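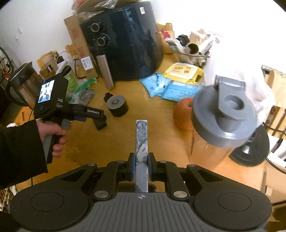
Fig. 8. Wooden table with household goods along the far side.

Section 3: Setting up the Namix label printer

Read this section before you load the first roll. Set-up takes 17 minutes if the printer has been stored at room temperature.

3.1 Choosing a place

1. Put the printer on a level table within reach of a wall outlet. Do not use an extension cord.
2. Leave a hand's width of space behind the printer so the rear cover can open.
3. Keep the printer out of direct sunlight. Heat darkens the label stock, even on an unopened roll.

Caution: Do not stand the printer on its side. The roll holder is not locked and can drop out.

3.2 Loading labels

1. Press both side catches and lift the lid.
2. Slide the roll guides apart. The left guide is stiff on new units.
3. Drop in the roll with the labels facing up. Each standard roll holds 734 labels.
4. Move the guides in until they touch the roll – do not squeeze it.
5. Pull the end of the strip past the cutter and close the lid. Both catches should click.
6. Press FEED once. One blank label comes out and the green light stays on.

Note: If the light blinks, open the lid and check that the strip runs under the black bar.

3.3 Labeling storage boxes

1. Wipe dust off the cardboard with a dry cloth.
2. Pick a smooth area away from tears, creases and old printing.
3. Press the label down from the middle outward and hold it for a few seconds.

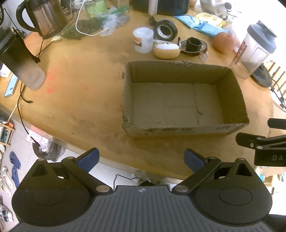 3.4 Cleaning the print head

Clean the head after every 1000 labels, or sooner if you see white lines in the print.

1. Switch off the printer, unplug it and let it cool.
2. Lift the lid and take out the roll.
3. Wipe the head from left to right with a cleaning pen. Do not use tissues or kitchen cleaner.
4. Wait for the head to dry before you put the roll back.

Caution: The cutter is sharp. Keep your fingers clear of it while the lid is open.

Spare rolls and cleaning pens can be ordered from the Skerncombe office. Send corrections to this section to Heike Bauerfeind.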